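Artificial flowers, and which vase for which

My mother would never have artificial flowers in the house. I grew up with this rule, and on Thursday I broke it – with tulips, of all things. I paid 760 for everything at Rusta, the small glass vases included, and carried it in two paper bags on the tram.

The first question was color. I wanted every color in its own vase, so that no bouquet has to fight with its neighbor.

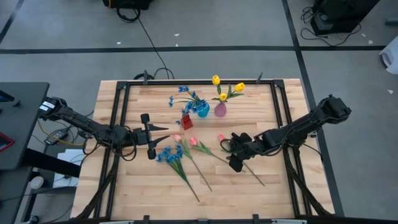

Blue flowers in the turquoise glass, yellow tulips in the pink-purple one.

I like the yellow ones most. One tulip should stand higher than the others, otherwise the bunch looks like a brush. With artificial stems you can bend them a little, and they stay.
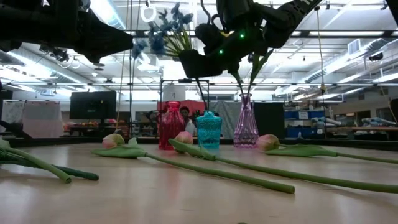 For pink tulips I am still not decided. In red glass they may become too sweet, and in purple they may get a bit lost. A reader wrote to me that I should mix them with the blue, but for this I am not brave enough yet. In March I will look again for a plain white vase – Drindach had one, but the neck was too narrow.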